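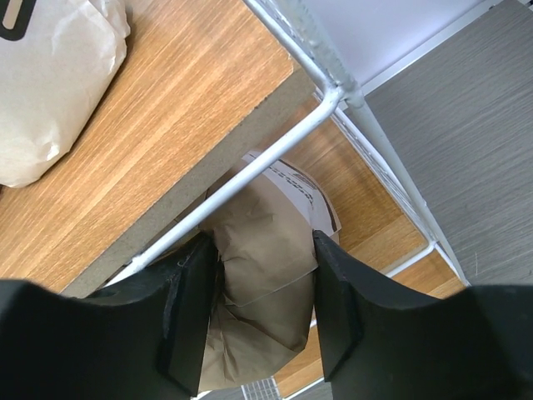

Villalobos, October

Shelf Restock Project: Questions We Get

Student Automation Club, Anport Technical College. Page kept by Nicanor Cortés. Corrections go in the club mailbox in the main hallway.

What is the project?

Two robot arms share one work area and put household goods away. Mugs and bowls go on the black wire rack. Wrapped paper rolls go on the white unit with the wooden shelves. Each run starts with some goods on the floor of the work area and ends when the operator calls it or the clock runs out.

Do I need experience to join?

No. New members start on the log sheet and move to the leader arms after two sessions. Programming is optional in the first term. Members who want to work on the training code should already be able to use a terminal and read Python.

How many people are in the club?

The limit is 12 per term. It is set by bench time, which is shared with the machining class.

Are the arms programmed or driven by hand?

Both, at different stages. A member first drives the arms by hand to record runs. A model is then trained on the recordings and tried on the same task. The log sheet has a column for which of the two it was. Fill it in before the run, not after.

How many recorded runs are there?

741 accepted as of this page. The target for the term is 800. Runs are rejected for a wrong start layout, a missing camera stream, or a hand inside the enclosure.

What counts as a finished item?

A mug or bowl counts when it stands on a wire level of the rack without support from the gripper. A roll counts when it is on a wooden shelf and both fingers are clear of it. A roll leaning on the side wires still counts. A roll leaning on a rail with its base off the board does not.

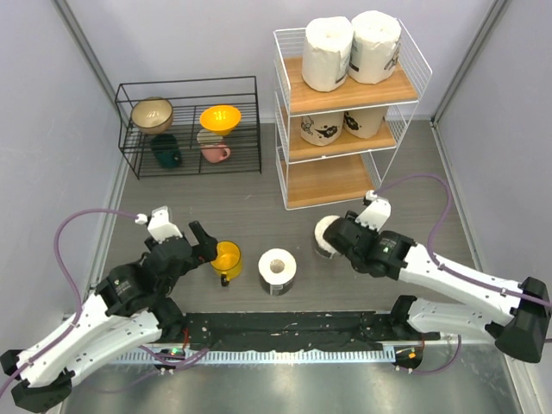

Both arms at the floor items, bottom shelf of the white unit clear.

Which arm does what?

The operator decides. The left arm has the easier reach to the rack and the right arm has the easier reach to the shelves, so most people split it that way. Handing an item from one gripper to the other is allowed but costs time – new operators should set it down and pick it up again with the other arm.

Why paper rolls?

They are cheap, and a drop does not matter much. The wrapping also gives under the fingers, so a grip that is a little too tight leaves a crease in the paper and nothing worse. Wrapped rolls and short rolls are both in the set. Replace a wrapped roll when the paper tears through. Creases are fine.

What is the most common failure?

Catching the front rail of the white unit on the way in. The roll has to clear the rail and stay under the board above. Come in at an angle, level off once the end of the roll is past the rail, and then lower it. If the roll stops moving and the arm does not, open the fingers and back out.

The second most common is knocking over a mug with the outside of the gripper while reaching for something else. Watch the whole wrist on the overview camera as well as the fingertips.

How long is a run?

The limit is 5 minutes. The timer starts when both grippers are open and the operator says "go." If the timer is missed, stop and reset.
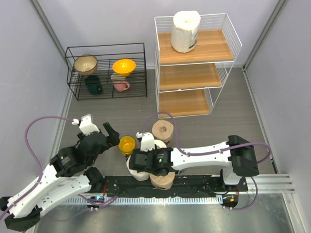
A reset means the operator parks both arms, the second person puts the goods back to the start layout on the card, and the log line is closed before a new one is opened. Do not reuse a line. Shelves are emptied only if the card says so; several layouts start with items already in place.

What about the cables?

Check the loops above both wrists before each session. There should be enough slack for the wrist to turn fully in either direction. If a loop can snag on the rack or the shelf unit, tell the bench lead and leave the arms off until it is tied back.

Can I reach in during a run?

No. Call a stop, wait for the operator to repeat it, then reach in. This applies to staff as well.

Is there a competition?

Yes. The club enters the Zivier Student Handling Meet in the shelf stocking class. Teams get a layout they have not seen and three attempts. The best attempt stands. Members who have logged at least one full term may be picked as operators.

Is the data available to other schools?

On request. The Vandau school club already has a copy of last year's set. It uses an older log format, and the conversion script is in the shared folder – read the notes at the top before running it.

Who do I contact?

Sunil Cassim for bench time and sign-up, Nicanor Cortés for the log, the layout cards and anything on this page.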